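Plistine Opens Its Doors, and My Pores Follow

The invitation said "casual," so I wore a clean shirt and skipped moisturizer, thinking they might want a blank canvas. Plistine makes creams, peels and serums in a low gray building behind a tile showroom, and once a year, in September, it lets the public in. Parking is in the tile lot. The tile people have put up a sign about this.

We were handed hairnets at the door and asked to take off our rings. I had expected something like a spa. What you get is closer to a very clean soup kitchen, with kettles, hoses, a floor that slopes toward the drains, and a radio playing soft rock to the mixing room. The kettle on duty was making Rennie, the company's night cream, which leaves the kettle looking like cake frosting and smelling like a wet cardboard box. The perfume goes in last. I have used Rennie for years and would have been happy not to learn this.

The tour runs in groups of 10, though ours had 13, thanks to a family who had come to look at tile and were too polite to leave. Their youngest asked whether you could eat the lactic acid. The guide said it was in yogurt, which was true and a mistake.
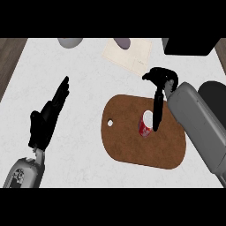 Soda can on a brown cutting board, white tabletop.

Next came the peel room, where they fill the small bottles of Ovow. We watched through a window while the line did 100 bottles and then stopped for a cap that had gone on crooked. A woman behind me clapped when it started again. The guide explained that a stronger peel is no good to anyone who hasn't worked up to it, and that most complaint letters come from people who left it on through a phone call. Someone in our group went quiet at that point and studied the fire exit map.

The lab upstairs was the best part. Old batches sit in a warm cabinet so the chemists can see how they age, and the oldest jar had been in there 1,825 days. It had separated into two layers and gone a little yellow at the top. I felt close to it.

You leave through the shop, naturally. Everything was marked down except the things people had come for. The free skin check was done by a machine from Berkico that lights up your face in purple and prints a report. Mine said "dehydrated" and recommended four products, two of them for the neck. I bought one, for the neck.

Coffee was free and came with a small dry cookie. Go early, park where they tell you, and eat lunch before the mixing room.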